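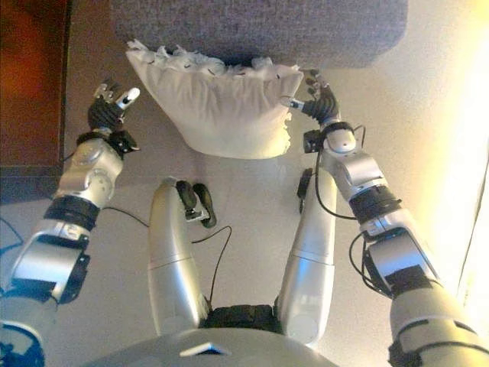
Care of the Sitting Room Cushions

The spring review of the household furnishings began in March with the sitting room, and the white pillows were dealt with first. Their care has been neglected in recent years, and the following is recorded for the benefit of readers who wrote to ask how such pieces should be maintained.

White pillows show every mark. They also lose their shape where the filling migrates to one end, and a worn edge will allow stuffing to work its way out. My late aunt, Covadonga Villanueva, furnished her apartment in 1936 and held that a pillow should be shaken by two corners each morning and turned each evening. I have kept to the first part of that rule.

The procedure now followed in this house is as follows. The pillow is lifted from the sofa and shaken well. Lint and specks are removed with a dry brush – a damp cloth tends to drive them into the fabric. Loose fibers along a seam are trimmed or tucked back, never pulled. Any open seam is closed with small stitches before the pillow is washed.

Gray upholstery is more forgiving, but it should be vacuumed on the same occasion, particularly along the front edge of the seat.

Unai Sepúlveda has recommended the replacement inserts sold by Stallton, and I have ordered 3. They will be reviewed on these pages after 2 months of ordinary use. The curtains are next.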